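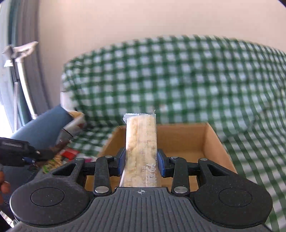 Snack swap heads back to Droltcombe hall

11/03/2022

If you've got a pantry shelf full of treats you bought on a whim and never got around to opening, I've got good news – the Droltcombe snack swap is coming back in June, and I've already started my pile.

For anyone new to town, it works like this. You pack a box with wrapped snacks, hand it over at the door of the Natach Street hall and go home with a box somebody else packed. You don't get to peek first! I went to the last one with a box of fruit bars and came home with sesame crackers, a bag of sour plums and a sponge roll that didn't make it past the car park.

The organisers are hoping for 100 boxes this time, up from the 17 that turned up the first year (I remember it well, we all fitted around two trestle tables). Entry is a gold coin, and the money goes towards new kitchen benches at the hall. They've raised $400 so far, and the old benches really do have to go – one of the drawers has been taped shut for as long as I've lived here.

Kaczorowski Bakery is putting up a morning tea hamper as the door prize, and the Grullunham bus will make an extra stop outside the hall at 11 am for people coming over the hill.
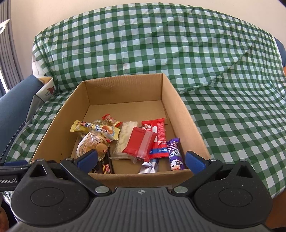 Wrapped snacks in an open cardboard box.

A few rules have changed. Everything has to be sealed and in date, and anything home-baked goes on the cake stall table instead of in a box. Please write on the lid or the side if there are nuts inside. Chocolate is fine, though I'd keep it out of the sun if you're queuing.

Boxes can be any size you can carry on your own. Kids can bring one too, and there'll be a separate table for theirs near the stage, which my two are very excited about.

Sign-up sheets are at the library desk and on the bakery counter. The exact date will go up in both places once the hall booking is confirmed.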